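Listening to the weak ones

Osamu Sasaki makes his first contact of the day before breakfast. The radio stands in the corner of his kitchen in Hinbridge, between the bread bin and the window, and the key is fixed to a piece of slate so that it does not walk across the table while he sends. When I arrived on Thursday at seven he lifted one finger to ask me to wait, finished his exchange, wrote two lines in the log and only then said good morning.

He is 71 and has held a licence since he was a student. For most of these years he used what everybody used, a hundred watts and a good antenna. Now he works almost only with low power, at five watts or less, and almost only in Morse.

"It began with a broken amplifier," he told me. "I sent it for repair and in the meantime I had only the small set. I thought, I will wait. But I am not a patient man, so I called anyway. A station in Portugal answered. After this I did not hurry the repair shop very much."

The small set was a kit radio called the Sosel, which he built himself over one winter. He has changed so many parts in it that he doubts the designer would recognise it. The filter is his own, and so is the tuning knob, which comes from an old record player.

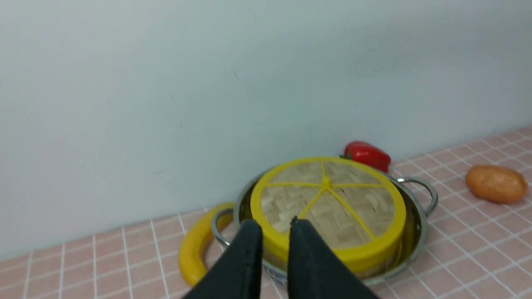
I asked what a beginner should buy first, and he did not like the question. "Wire," he said in the end. "Buy wire. People ask me which radio, and then they put it on an antenna which is lying in the gutter." His own antenna is a plain dipole for 20 metres, hung from the chimney to a birch tree at the end of the garden. He lowers it every May to look at the insulators and to cut back the branches.

The noise in his street has become worse in the last years. He blames chargers and cheap power supplies, and he once went from door to door with a portable receiver until he found the worst one, in a fish tank heater. The neighbour accepted a new supply from him as a gift. "It cost me less than a better antenna," he said, "and she is now very friendly."

On Erar, the hill behind the town, the noise disappears. He goes up with his friend Iwasaki when the weather allows it, with a telescopic pole and a battery, and they take turns at the key. Their best afternoon gave them 25 contacts in roughly three hours, but he spoke longer about a day with only three, one of them with a man on a boat whose signal came and went with the waves.

Does he never miss the power? He thought about this – he thinks before most answers – and said that in contests he does. "When the band is full, nobody wants to dig for me. I call and call. Then on Sunday afternoon the big stations have already worked each other, they are bored, and suddenly my little signal is interesting."

The repaired amplifier is under the stairs. He switches it on once a year, to be sure that it still works, and then he puts the cover back.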